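**Two arms, one butcher block table: how are you all handling grip on slick pots?**

**magana_ez**

Hi everybody, Ezequiel Magaña again, the one who kept asking about table bolts back in May. The two-arm build at our shared shop in Vudandale is finally far enough along that I can stop talking about lumber and start asking about fingers.

Short version for the folks who missed the first thread: wooden top, black extrusion bolted all the way around it, one arm on each side facing the other. I've put 61 evenings into it, and my wife can confirm that number because she keeps a calendar. The job I'm working up to is simple enough, picking things up and moving them over without wrecking anything. Fruit, a towel, and a cactus in a white six-sided pot, which I picked for being slick and awkward. 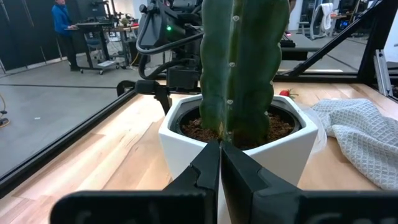
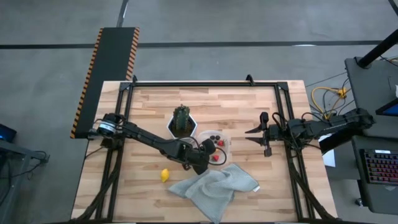

My trouble is the pot. If the fingers meet it square on a flat face I'm happy as can be, but if they come in near one of the corners it wants to twist, and then I'm sweeping up dirt. I've been running the grip at 165 on the Romier controller (its own units, don't ask me what they stand for) and I'm scared to go higher with strawberries on the same table. Do I need pads, or a better approach angle, or both?

**natrosales**

Oh, this makes me so happy, I remember when it was just a pile of rails! Natalia Rosales here, I have the single-arm setup in my garage.

Pads, pads, pads. I cut mine from a silicone baking mat, stuck them on with double-sided tape, and they've held up through around 240 picks (I did have to redo one corner when the tape got dusty). You'll be able to bring that number down instead of up, and your strawberries will thank you.

**carrillo_bench**

I'm going to disagree with Natalia, fondly. Pads cover up a bad approach. Six-sided pots have flats, so find the angle of the nearest one and turn the wrist to match before you close. I did that on my Carrillo arm with plain hard fingers and the twisting stopped. With soft pads you lose the feel of where the edge is, and you'll be chasing that later.

**natrosales**

Well, sure, if your camera finds the flat every time! Mine gets confused by shiny glaze, so for me the pads forgive a lot. I'd still start there, it's an evening's work and a couple of dollars.

**trevetti_tom**

Can I be the boring one and ask about cables? I had a loop hanging near my gripper on the old Trevetti and it snagged on a bowl and took the whole thing over the side. I'd sort that before either pads or angles. 4 little hook-and-loop ties per arm did it for me, with some slack left at the elbow.

**magana_ez**

You folks are the best. Tom, point taken, I've got ties in the drawer and no excuse. I think I'll do the wrist angle first because it's free, and if I'm still sweeping up dirt by the weekend I'm raiding the kitchen for a baking mat.

Natalia, how thick was yours? Ours is pretty thin and I don't want to cut it up for nothing.

**natrosales**

Thin is fine, I doubled mine over. Ask before you cut it, though. I didn't, and I heard about it for a while.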